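Kernach Small Butchers' Equipment Fund
Progress report to the fund manager, second period, up to the end of November
Prepared by Rasha Zein

Summary

The work at the Prukness shop is on schedule apart from the cold room door. The new slicer and vacuum packer are both in daily use. Spending is within the agreed budget and we are not asking for any change to the total.

Equipment

The slicer was fitted in the first week of the period. Soon-im Koo trained the counter staff on it before opening, starting at 6.30 in the morning, and all of them have signed the training sheet. Ham and cured beef are now sliced to order. The old machine has been kept as a spare until the warranty on the new one is registered.

The vacuum packer gave trouble at first. The seal bar ran too hot and 9 bags out of the first batch failed. Jirik sent an engineer, who replaced the thermostat free of charge. We packed 279 portions in the last full week and had no further failures.

The cold room door is late. Kaijage supplied one with the hinges on the wrong side and it went back. A replacement is promised for the middle of next month – the old door still holds temperature, and Hooman Bagheri checks the log twice a day.

Products and tastings

Two sausage recipes and a cooked ham have been through tasting. The ham did well. The lamb sausage was judged too salty and Munther Tannous has cut the cure before the next round.
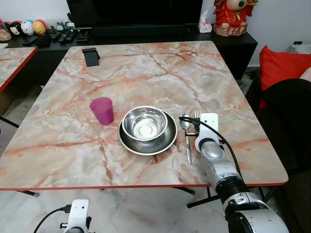
Plate, bowl, cup and cutlery on the marble-patterned table.

We collected 236 comment cards over the period. Most people asked for smaller packs, so we will offer the ham in two-slice packs as well as by weight. Several asked about gluten, and the labels are being reworded.

Money

Some 900 pounds remains in the fitting budget, all of it set aside for the door. Rima Hakim has sent the invoices separately.

Next period

Fit the door and close the Kaijage order.
Repeat the lamb sausage tasting.
Print the new labels.
Register the slicer warranty, then sell the old machine.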